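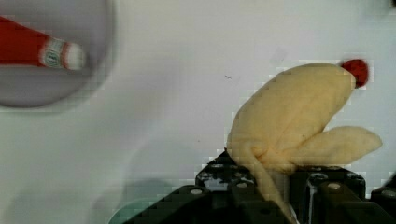 Re: [Pellano list] Sorting the play kitchen box – what stays, what goes?

From: Bríd Ó Súilleabháin
Date: 21 October 2020

Stellan Bakke wrote:
> Hello all, I have been through the play food box and I'm afraid
> I was a bit ruthless. Do we really need the yellow plush? I can't
> even tell what it's meant to be. I would also like to let some of
> the food go, because the box hardly closes anymore. Any strong
> feelings before I do something rash?

Dear Stellan, and everyone,

Thank you so much for taking this on, I know what that box was like (I shut the lid on it in March and walked away whistling). I do have strong feelings, I'm afraid, and nearly all of them are about the yellow plush!

I have always said it's a chicken. It has the little round red ball at the tip, and the lobe at the side that could be a wing or could be a tail, and my lot have never minded which. It's soft, it goes in the bag without a fuss, and it has been served for dinner at our house for 5 years – I'd guess roughly 300 times. Please let it stay. I will happily take it home and look it over for loose stitching.

As for the rest, I'd keep a set that makes a proper meal on one table and let the extras go to the Lerketti swap. The purple plate and the small blue bowl are just the right size for little hands, and the green colander gets used for everything from washing up to hats. The ketchup has to stay, obviously. So does the orange slice.
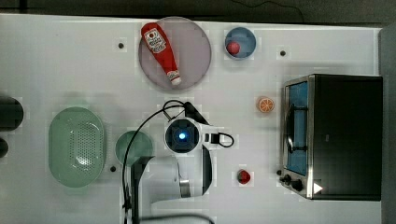

Ketchup on the purple plate, with the blue bowl, the orange slice and the toaster oven alongside.

The toaster oven I'm less sure about. I love it, and it's a lovely thing to "bake" beside, but it takes up a good bit of table and I don't know where we'd put it between sessions. Does the cupboard at Tareo still have a free shelf? If it does, I can bring it over after 9 in the morning, any day that suits.

One last thing – if anybody has a spare lidded box, a deep one, please shout before I go and buy another.

Warmly, and with thanks again,
Bríd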